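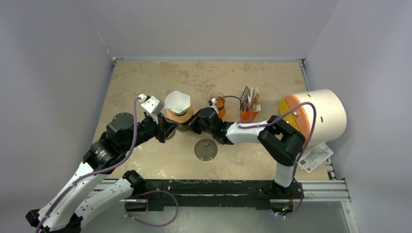
The Prinach bench is a two-armed robot workstation for small workshops and teaching kitchens, planned by Aušra Mockus at Skasby. It is best known for its purchasing plan, a lively document still passed round by people buying their first robot arms.

Mockus split the budget into 5 parts: arms, grippers, cameras, table and spares. Spares took 17 per cent – a generous share, and a wise one, as cables and gripper fingers wear out long before the joints do! Arms were to be ordered as a matched pair, with delivery allowed for at 60 days. Servicing fell due every 1000 working hours.

The plan also asks buyers to set money aside for everyday props such as coffee makers and drinking glasses, which many first budgets leave out.

A later edition, written for the Parkum workshop, added a chapter on leasing.

See also: Haque bench; Gripper maintenance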